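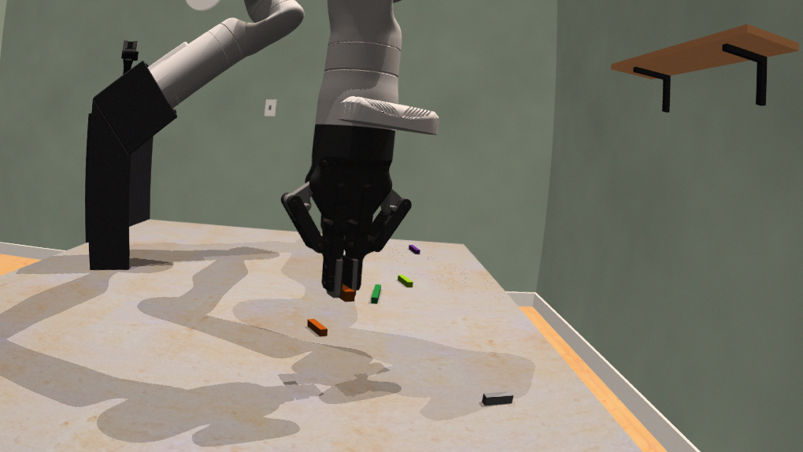 Nuven Tabletop Kit
Simulated arm, gripper and block tasks for manipulation work
By Curero

Nuven is a ready-made simulation package for people who train and test pick-and-place policies. It gives you a table, an arm with a two-finger gripper, a set of small colored blocks and a room to put them in. You load a task, connect your controller or policy, and get camera views, joint states and a success flag back at every step.

Most of our customers used to build this kind of thing themselves. It takes a few weeks, and then someone has to keep it running. Nuven is the version we keep running.

What you get

The base kit comes with 7 block tasks. They start with a single pick by color and go up to sorting and stacking with distractor blocks on the table. In the harder tasks the colors sit close to each other on purpose. Orange and brownish-orange can both be in play, and so can green and yellow-green, so a policy that only goes by rough hue will pick the wrong one fairly often.

Blocks are plain rectangular shapes and come in different sizes. You can change mass, friction and color in the task file. Starting positions and angles are drawn from a seed, and the seed is stored with the episode so you can replay it.

Rooms and surfaces

Walls, tabletop, flooring and lighting are all swapped separately. The kit includes 2,000 surface textures, among them mottled stone, painted plaster and wood. Shadows are rendered from real light positions and will fall across the work area, including shadows from the arm itself. If your policy was trained under flat lighting, expect the scores to drop the first time you turn this on. Leave it on anyway.

Small fittings such as shelves, brackets, switch plates and baseboards can be added to the room. They have no effect on the task. They give the background some of the clutter a camera would pick up in an ordinary room.

Gripper and contact

The gripper is modeled with its linkages, so the fingers follow the same arc when opening and closing as the hardware would. Contact is computed on the inner faces of the fingers. Thin blocks lying flat are the hardest case. If the fingers come down a little off center they will push the block or land on top of it, and the log records which finger touched first.

You can run the arm in joint position, joint velocity or end-effector mode. Switching modes in the middle of an episode is not supported.

Requirements

Linux workstation with a recent graphics card. Headless rendering is supported. The viewer runs on a laptop but is slow with shadows on. Python bindings are included, and episodes are written in an open format that you can read without our software.

Licensing

Sold per site, with 2 license types. The Lab license covers teaching and research. The Works license covers commercial use and includes support by email. Both include updates for the term of the license. Dratosstead, our add-on pack with drawers and hinged lids, is sold separately and needs the current version of the base kit.

A trial with one task and a small texture set is available on request. Trial episodes can be opened in the full version later.

Known limits

Soft objects and liquids are not supported. Two blocks pressed hard together against a finger can jitter – lowering the time step fixes most of it. The Mamo camera plug-in works with fixed cameras only. Moving cameras are planned for July.

142 shares | 4 comments

Subbarao Kamath
Does the seed also cover lighting, or only the block positions? I'd like to hold the light still and move everything else.

Leanne Bainbridge (Curero)
Lighting has its own seed. Set it once in the room file and leave the task seed free.

Roland Tapley
We've had the Lab license for 7 months. Setup was easy and the replay works as described. The documentation for velocity mode is thin and I had to work out the units from the sample scripts. Would still buy it again for the texture set.

Anayeli Figueroa
Same here on the units. Also would like a task with more than one correct answer, e.g. "any green block."

Contact: Ming-te Tsai, sales and trials | © Curero. All rights reserved. | Back to top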